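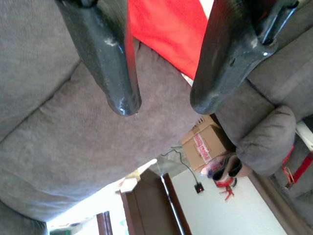 What is microfiber, and why are so many couches covered in it? Microfiber is cloth made from threads much thinner than a human hair, and people put it on couches because it feels soft, wears well and is easy to brush clean.

By Mbali Sibiya
January

Run your hand across a microfiber couch. Now run it back the other way. Did the color change? On many of these couches, one stroke leaves a light stripe and the other leaves a dark one, so you can draw a whole face on a seat cushion with one finger (and then wipe it away before anyone sits on it!).

The stripes come from the fuzz. The surface is covered in tiny fibers standing up like grass on a lawn, and grown-ups who work with cloth call this the nap. When the fibers lean toward you, they bounce light one way. When they lean away, they bounce it another way, and your eyes see a darker patch. The cloth is the same color the whole time.

How thin is thin?

A silk thread is already very fine, and microfiber is finer still. The threads are usually polyester, a kind of plastic. Factories melt it and push it through a plate full of tiny holes, a bit like squeezing dough through a pasta maker. Sometimes each thread is then split into even skinnier ones. It's amazing to think that something as big and squashy as a couch is wearing a coat made of threads you can hardly see!

Lots of couches like this come in quiet colors such as gray, brown or taupe. Taupe is a mix of gray and brown, and it rhymes with "rope." Put something bright red on a taupe couch and it really jumps out at you.

What's under the cloth?

Most couches have a frame inside, often made of wood. It's the skeleton. Across the bottom there may be springs or stretchy straps that give a little when you flop down. On top of those go the seat cushions, which are often blocks of foam. Foam is full of tiny air pockets. When you sit, you squeeze air out, and when you stand up, the air goes back in and the cushion slowly gets its shape again.

The armrests are padded too. Some are rolled, meaning the padding curls over the top and makes a round end like the end of a giant cinnamon bun. Getting flat cloth to fit around a curve is tricky work! The person who does it is called an upholsterer (say it like this: up-HOLE-ster-er). They cut the cloth into shapes, and then they sew the shapes together.

The lines where two pieces meet are called seams. Follow one with your finger and see where it goes. It might run along the front of a cushion, turn a corner and disappear down the back. Creases are different. A crease is just a place where the cloth has folded or bunched up — nobody sewed it there, and you can often smooth it out with your palm.

Where do the lost things go?

Down the gaps, of course! Every time you wriggle, the cushions move a tiny bit. Anything small on the seat slides toward the lowest spot, and that's usually the crack at the back or beside the armrest. Pencils, hair clips, crumbs and puzzle pieces all end up there. Ask before you lift the cushions, and watch out for anything sharp.

Try it: the stripe test

You'll need a microfiber couch or cushion, a soft dry brush and a lamp.

Brush a patch of the cloth to the left. Brush the patch next to it to the right. Turn the lamp on and look from one end of the couch, then walk to the other end and look again. Which patch is darker now? Did they swap?

Try the same thing on a towel, a cotton T-shirt and a carpet. The T-shirt probably won't do much, as its threads mostly lie flat. The carpet might surprise you — some carpets make even better stripes than couches do.

Words to keep

Nap: the soft, standing-up fuzz on some cloth.
Upholstery: the cloth and padding on furniture.
Seam: a line where two pieces of cloth are joined.
Taupe: a color between gray and brown.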